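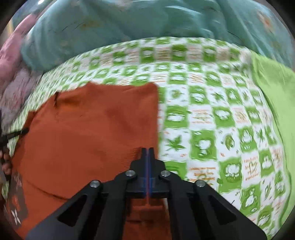 Does the madder need a second bath to get to the colour Gajewski asked for? One bath is enough on the wool, provided the mordant goes in the night before and the pot is kept under 71 degrees. The cotton is a different matter, see further down.

18 Dec 2020
Dye room notebook, Sivwood workshop

Picked up where the last entry stopped. The alum had been sitting with the wool skeins overnight in the big enamel pot. Rinsed them once in cold water, squeezed out, did not let them dry. The madder was the ground root from the Feledden sack, soaked in a bucket since yesterday morning. I strained it through the old pillowcase this time. Last time there were bits of root all through the yarn and we were still shaking them out a week later.

Brought the pot up slowly on the small ring. The large ring is still cutting out when it feels like it, and I don't trust it with madder. Got to 60 degrees and held there for the first half hour, then let it creep up. Above 71 the red goes brown on our water. We have seen that on three batches now so I am treating it as a fact. It may be different for people with soft water. The Zirnulthorpe supply is hard enough to fur a kettle in a month, and I put a pinch of nothing in it, no chalk, no soda.

Pulled a test strand every 15 minutes and pinned them to the card in order. The first is a weak peach. The second and third are hard to tell apart. By the fourth it is a proper orange-red and after that it only gets deeper very slowly. Turned off the heat and left the skeins in the pot to cool – I would normally leave them till morning but we needed the pot for the cotton.

Cotton. Less good. It was scoured properly (soda, an hour at a simmer, water came out the colour of tea) and then given the tannin and alum in two steps as written on the inside of the cupboard door. The dye took unevenly along the fold lines. I think the cloth was packed too tight in the tannin bath and the middle never got its share. One length has a pale band right across it. Put that length through the same bath again and the band is still there, only darker like everything else. It can go for linings or be overdyed with the walnut.

Next time use the long trough for cotton and turn the cloth over by hand every few minutes. Boring, but there it is.

Wash test on a corner of each:
Wool, cool water and plain soap – a little colour in the first rinse, second rinse clear.
Cotton, same – colour in the first three rinses, then clear.
Cotton, warm wash at 30 – shifted slightly towards pink once dry. Soap probably a bit alkaline. Try the neutral one.

Light test: strips taped in the south window, half covered with card. To be looked at in February. Please do not move them to get at the window latch, use the other window.

Amounts, so they are in one place. Madder equal to the dry weight of the wool. Alum at 15 per cent. Cream of tartar left out, it made the last lot too yellow. For the cotton I went up to half as much madder again and I am not convinced it made any difference. The exhaust bath still has plenty in it, so I have put it in the lidded bin with the date on. Good for a pale coral on a few small skeins if somebody gets to it before it starts to smell.

Stock: 11 jars of alum on the shelf, one of them opened. Feledden sack is down to the last third. The next sack should be ground finer if they will do it, the coarse stuff wastes a lot in the straining. Need rubber gloves, medium, and a new thermometer – the glass one reads two degrees higher than the probe and I went by the probe for all of the above.

Gajewski order: wool is done apart from drying and winding. Card of test strands goes in with it so they can choose the depth for the second half. I would suggest the fourth strand, but the sixth is closer to the scrap they sent us.

Left to do: scrub the enamel pot, label the walnut bucket, write the hard water note on the cupboard door under the tannin recipe.

Last updated: after the evening rinse, wash test results added

Sivwood Dye Workshop, Zirnulthorpe | Contact us | © Sivwood | Back to top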